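Teleop kitting demos, tray to bins: keep the messy takes?
Forum: Povent Users > Teaching by demo

flatix_fan
Posted 2023-04-01
Doing a sorting task by remote control, two arms. Solenoids go in one yellow bin, wire harness in another. 387 episodes so far and the policy still grabs solenoids by the lead half the time. Parts start out on paper in the steel tray, like so
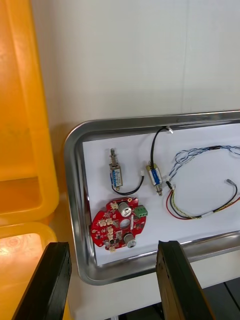
Reply 1
pullarero13
Your leads are all over the place. Straighten them before every take, same pose. I did 20 clean demos on my Vidal cell and it beat the big messy set.

Reply 2
wirenut
Disagree. Clean poses = policy that only knows clean poses. Leave the leads curly, just make the operator go for the metal body every time. Thats the part that has to be consistent.

Reply 3
pullarero13
ok but he's got a circuit board and a harness in the same tray. too much at once imo. solenoids first, rest later

Reply 4
flatix_fan
Tried solenoids only back when we started, didnt help much. Operators were the problem I think, 2 people with totaly different grasps. Here's the table with the tray empty, solenoids in the upper left bin, harness upper right 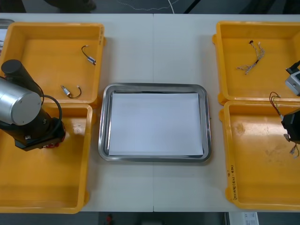
Reply 5
newbie_arm
Do you throw out a take if the operator drops a part?

Reply 6
wirenut
Keep it if they pick it back up and finish, recoveries are worth having. Toss it if they gave up or reached in by hand.

Reply 7
pullarero13
I toss all of them. still say less is more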